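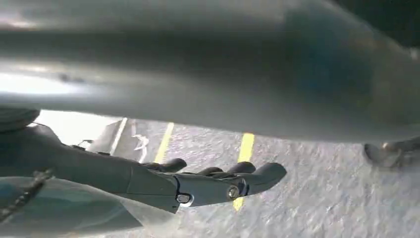 *Grey cylinder and asphalt, close up.*

12/05/2026

Glaze notes, carried on from the February book.

Mixed a fresh batch of Starna white, 2,231 g dry weight. The old bucket had gone to jelly again. Tried a drop of vinegar in a cupful of it first and that made it worse, so I have put the old stuff aside for test tiles only. New batch went through the 80 mesh sieve twice. There were still a few hard bits of frit left on the mesh the second time, which I ground up and put back.

Used less water than the recipe says. It coats a bare finger evenly now and the skin lines only just show. If it settles by the next session, add Epsom salts before anyone adds more water.

Tiles are all Comdale buff, biscuit fired in the Kang. Numbered on the back in oxide pencil. The wax pencil marks burnt off last time and I had to guess which tile was which.

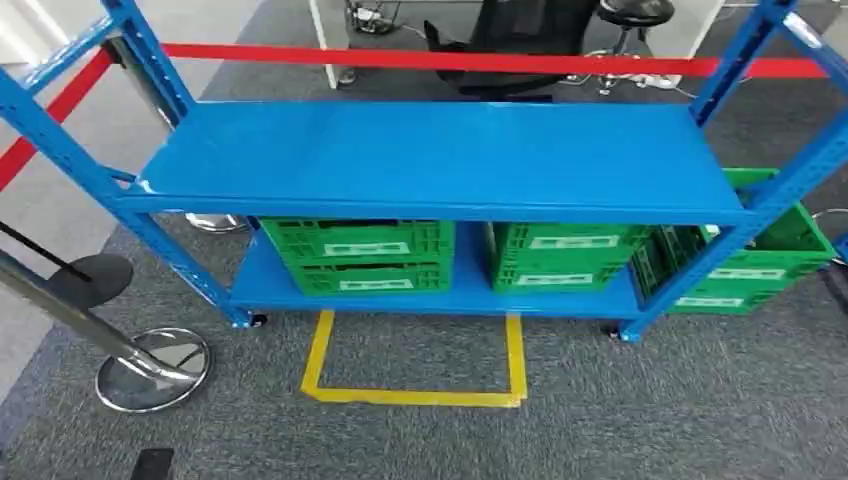

Dipping times: odd numbers for a count of three, even numbers for a count of five. Tile 6 slipped out of the tongs and got a second coat down one side. Kept it in, marked with a cross.

Firing went as follows. The Kang took 117 minutes to reach 600 on the controller. Last time, with the same program, it was 124. The load was lighter this time and the bottom shelf was left out, so I would not read much into it. Cone 6 at the top was bent right over, and the one at the bottom was only at half past two. The bottom of that kiln is still cold.

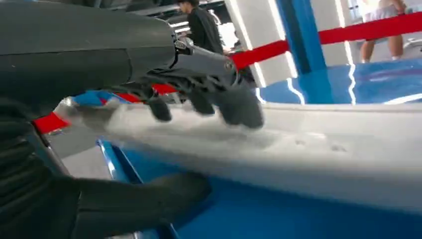 Results: the three-count tiles are thin at the edges and the buff comes through, quite pleasant on the textured ones. Five-count tiles are a proper opaque white with pinholes in 2 of them. Tile 6 crawled badly where the coat doubled up.

Leltov clear over the white did nothing useful. It ran at the foot and went slightly green in the thick parts.

To do:

- refire the pinholed tiles with a longer soak
- bat wash on the middle shelf, where the Leltov dripped
- order more cones
- try four seconds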